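Category: News / Product Testing
Posted Sunday, March 15, 2026 | By the Flurkovau press desk

Flurkovau opens its simulated gripper trials to outside teams

We've been itching to share this one! Since February my colleagues and I at Flurkovau have been running grippers through a simulated home, and from today any team can send us a gripper model and have it put through the same jobs as ours.

The trials compare 7 gripper models on one arm, with 110 runs each. I sat in on plenty of them (far more than my diary allowed), and the wrist camera views are the ones I kept going back to — you really do get a feel for how much room the fingers take up.

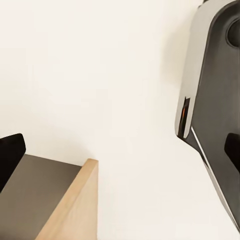

Close-up view of the gripper in simulation, with a wooden cabinet and plain wall behind.

Our friends at Rasgate built the controller we're using, and we're trying it against our own older one. Same arm, same rooms, same starting positions, so teams can see what a change of finger pad or controller does to their results without having to buy a single part. We like that a lot.

Kitchen jobs are my favourite part. Coffee carafes are a proper test for a gripper, what with the smooth glass and the liquid inside, and I'll admit I held my breath a few times watching.
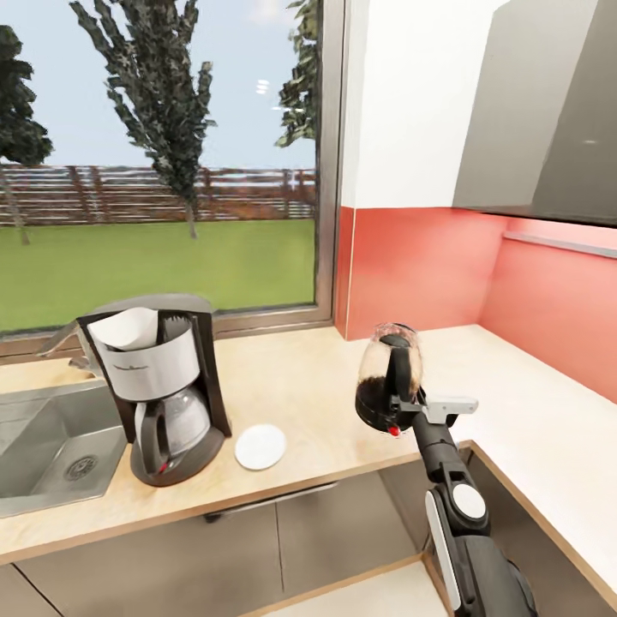
We're also comparing camera positions, and that has caused more arguments in our Turkerbridge office than the grippers ever did! I'm a wrist camera person myself, though the fixed view has its fans.

There are 64 places in the first round, and the full results will go out under the name of the Ghasemi Trials once every team has had its turn. To ask for a place, drop us a line at the press desk and tell us which gripper you'd like to try.

Press contact: Flurkovau press desk, Turkerbridge | © Flurkovau 2026 | Back to top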